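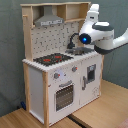 Blood pressure checks between wash and dry: Nana Akpalu on Hena's partnership with Berrada

I got to the Berrada laundromat on the Pullbridge side of the river at 8 on a Tuesday morning, which I thought was early, and every front loader in the place was already going. Nana Akpalu was sitting by the folding tables with a blood pressure cuff on her own arm. "I do mine first," she told me. "People watch you do it and then they kind of drift over."

Nana started Hena four years ago, after a decade in hospital billing (she doesn't miss it!), and the charity has only ever done the one thing. It gets blood pressure monitors in front of people who don't see a doctor much. Until last spring that meant church halls and the occasional street fair. Then Berrada called, and now there's a Hena table in all 13 of the chain's laundromats.

I wanted to know who called who, because I'd heard it both ways.

"They called us," Nana said. "Well, Virgilio did. I thought he was selling something. I was very short with him and I've apologized since."

Virgilio Sison looks after community programs at Berrada, along with signage and, he says, the complaint line. He joined us halfway through, carrying a box of change envelopes. I asked what made a laundromat company go looking for a health charity.

"My dad had a stroke at 58," he said. "He'd never had a reading in his life. And he was in one of our stores every Sunday, that's how I grew up, doing homework on the dryers. He had 40 minutes to kill every single week."

So the money side first, since readers always write in and ask me. Berrada gives Hena 2 cents for every wash, and it pays for the monitors outright. The per-wash money covers Nana's salary, a part-time nurse, and the printing. She was pretty frank about how it felt to sign on with a company after years of running on bake sales. "I read that agreement so many times. I wanted to be sure we could say what we wanted on the leaflets, and that no one's name went on a mailing list. They said yes to both. There was some back and forth over the logo, which is huge, it's really huge."
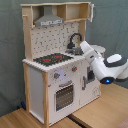
Nana thinks the logo is too big. Virgilio says it'll be smaller on the next batch.

Since the launch they've taken 3,000 readings, and 179 of those were high enough that the person was told to see somebody that same day. I asked Nana how those conversations go, with strangers, next to the soap machine.

"Quietly," she said. "You pull your chair around. You don't say the number out loud. A lot of people already had a feeling, they've been having headaches or whatever it is, and they want to talk about what it's going to cost. So we have the list of low-cost clinics and we'll sit there and call with them if they want. One man wanted to finish his towels first. I said okay, finish your towels, then we're calling."

He did call, and he's been back since for a second reading, though she wouldn't tell me what it was. Good for her.

It hasn't all gone smoothly. The Udgate store has been slow from the start. Nana thinks the table is in the wrong spot, right by the door where it's drafty and everybody's carrying something. Virgilio thinks it's the hours. They went back and forth on this for a good five minutes in front of me, very politely, and I don't think either of them budged. For now they're trying evenings there, 5 to 8, and moving the table in October when the new machines go in.

I asked about Spanish leaflets too, because a neighbor of mine had mentioned only finding English ones. Nana made a face. "We ran out. That's on me, I ordered the same amount of each and I should've known better." More are at the printer now, along with a version in larger type.

Before I left I had my own pressure taken. You're supposed to sit for five minutes with both feet on the floor and not talk, and I managed maybe three of those. Nana made me start over. The second try was fine, a little higher than I'd like, and she wrote it on a card for me with the date of my next check.

Readings are free at every Berrada store during staffed hours, and you don't need to be doing laundry. The schedule is taped up inside each front door.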